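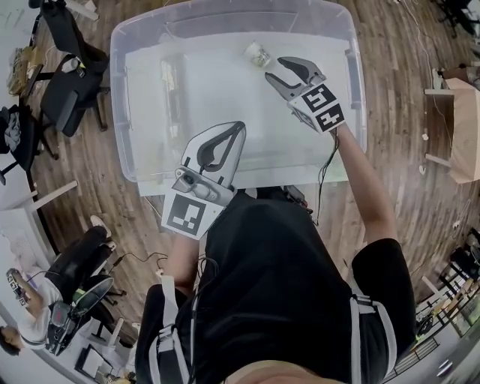

Storage bins and sorting: your questions

This page covers the clear lidded bins we rent out from the Farnthorpe depot and the sorting service that goes with them. Last updated Tue 29 August. For prices on removals or shredding, see the separate pages.

Which bins do you supply?

We stock two sizes, both from the Furnness range. The large one is see-through plastic with rounded corners. The small one is the same shape and fits under most desks. Lids are supplied with each bin and are charged for if they don't come back.

Can I buy bins instead of renting them?

Yes, but only used ones. We sell off older stock twice a year, and the next sale is in December. Used bins may have scratches or cloudy patches. We don't sell any with cracks.

Why are they see-through?

So you can find things without opening every lid. A see-through bin won't tell you everything, and thick walls blur small items, so please label the short end as well.

What counts as one item when you sort a bin for me?

Anything you can pick up in one hand without something else coming with it. A cup is one item. A cable is one item, including its plug. A bundle of papers held with a clip is one item, and the same papers loose are counted by the handful.

Do you empty a bin completely before sorting it?

Yes. Everything comes out onto a table first. Things then go back in one at a time, after the base has been wiped. Small light things such as cups and tubs go in near the end, as they tip over when the bin is moved.

How should I pack cups and small pots?

Paper and plastic cups can be stacked, up to 15 in a stack. China should be wrapped one piece at a time and stood upright with paper pushed into the gaps. Rinse and dry everything first. We send back food containers that still have food in them, and we charge for the trip.

What about cables?

Cables cause more trouble than anything else we are sent. If they go in loose, they knot, and whoever opens the bin has to lift the whole lot out to get at one lead. Coil each one about as wide as your hand and hold it with a twist tie or a strip of masking tape. Please don't use elastic bands, as they perish and leave a sticky mark. If you have more than a few, give cables a bin of their own.

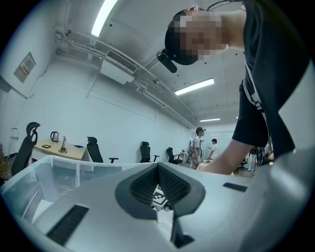

If you don't have time to coil them, leave them as they are and tick "untangle" on the booking form. We will separate them, coil them and tie on a blank tag. We don't test them, and we can't tell you which lead belongs to which appliance.

Can flat things like cards and sheets go in the same bin?

They can, but stand them against the side wall and pack them last. Laid flat on the bottom they get bent by whatever sits on top. Anything you would be upset to see creased should go in a stiff folder. We have A4 and A3 folders at the counter.

How many bins do you hold at Farnthorpe?

There is room for 2998 bins on the racking. At the last stock check 400 were free to rent, 977 were being kept for customers full, and the remainder were out on hire or waiting to be washed. Large orders need a week's notice, particularly in September when the colleges come back.

How are the bins cleaned?

They are washed with warm water and washing-up liquid, rinsed and left upside down to dry. We don't use bleach or scouring pads. If you need to clean one yourself during the hire, do the same. For sticky labels, use a little cooking oil on a cloth and then wash it off.

Can I stack them?

Large bins can be stacked three high when full and six high when empty, with the lids on. Small bins can go five high when full. Put the heaviest at the bottom and keep the stack away from radiators. A bin without a lid must not have anything stacked on it.

What must not go in a bin?

Paint, fuel, gas canisters, fireworks
Loose batteries of any kind
Food, including tins
Plants and soil
Knives and blades, unless wrapped and marked on the label
Anything wet

We will phone you if we find any of these, and the bin will be put to one side until you collect it.

What do I write on the label?

Your booking number, the bin number, and a few words on what is inside. "Kitchen, cups and tubs" is fine. "Misc" is no help to us or to you. Use the Prutwood labels in the starter pack if you can, as they peel off cleanly. Parcel tape does not.

Do you deliver?

Yes, to Farnthorpe and the villages on the Nyarko Road side. Delivery is on weekdays only. Bins are left at the ground-floor door unless you have paid for the upstairs option. Somebody has to be in to sign.

What happens if a bin gets broken?

Stop using it and tell us the bin number. Small chips on the rim are treated as wear and we don't charge for them. A split base or wall means a replacement charge, which is shown on your hire agreement. Please don't mend it with tape or glue.

How do I end my hire?

Use the returns form or ring the depot before noon, and we will collect the next working day. Bins should be empty, with the lids on and the labels off. Check the bottom corners before you hand them over. We keep anything found inside for one month, and it can be picked up from the counter with your booking number.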